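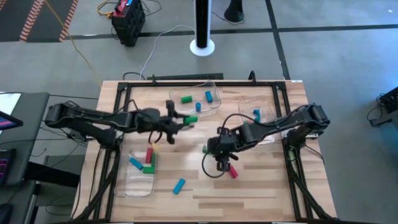

Light wooden tabletop with paler and darker strips

Oketti Table Oil, clear, 500 ml
Article 869
In stock, we ship until Friday noon the same day

Oketti is an oil for wooden tabletops which are used every day. It goes into the wood and leaves a thin, silky surface. The grain stays visible and the color becomes a little deeper, as when you wipe the wood with a damp cloth. It is made for dining tables, desks, workbenches and shelves inside the house.

We at Dondora sell this oil since the first year of the shop. Before that, Jailson Assunção used it in his own workshop for tables made from glued strips. In such a table each strip drinks a different quantity of oil. The pale ones often take it slowly, the darker ones can look ready after one coat and then be dull again the next morning. For this reason we advise two thin coats for every strip table, and a third one on the end grain.

Which wood is suitable
Beech, oak, ash, birch, maple, pine and most fruit woods. On very oily tropical woods please make a test on the underside first. The oil cannot enter through varnish or lacquer, so an old finish must be sanded away completely. If you are not sure what is on your table, put one drop of water on it. When the drop is still standing high after ten minutes, there is probably a closed finish.

How to use
Sand the top in the direction of the grain, first with grit 120, then with 180. Remove the dust with a vacuum cleaner and after this with a dry cloth. Stir the oil well – the wax part sinks to the bottom of the can. Put on a small quantity with a lint-free cloth or a white pad and spread it as far as it goes. Wait 15 minutes. Then wipe off everything which is still lying on the surface, also along the edges, where it likes to collect.
The second coat can follow the next day. Treat the underside one time too, otherwise the top may bend when the heating season begins.

Drying
Dry to the touch after one night at normal room temperature. You can use the table carefully after 2 days. Full hardness comes after 5 days, and until then please do not leave glasses, flower pots or wet cloths on it. In a cold room everything takes longer.

Safety
Cloths with oil can start to burn by themselves when they lie together in a ball. Spread them flat outside to dry, or keep them under water in a closed metal can. Open the windows while you work. Keep away from children.

Technical data
Content: 500 ml
Gloss: silk matt
Color: clear
Thinner: not necessary
Cleaning of tools: white spirit
Storage: closed, free of frost

Care after
For daily cleaning a damp cloth and a little mild soap are enough. Dry places near the chairs can be oiled again alone, without sanding the whole table. Feather the oil out with an almost dry cloth and the border will not be seen.

Customer question
"My table is from the Weerakoon series and has a white tone. Will it become yellow?"
Yes, a little. Clear oil makes all light woods warmer. For a white tone please take the version with pigment, article 158. Do not mix the two versions in one coat. – Beatriz Magalhães, customer service

Goes well with
White pads, pack of 5
Sanding block with cork
Oketti Table Oil, white, article 158

Cans which were opened cannot be returned. A closed can we take back without discussion, please write us before you send it.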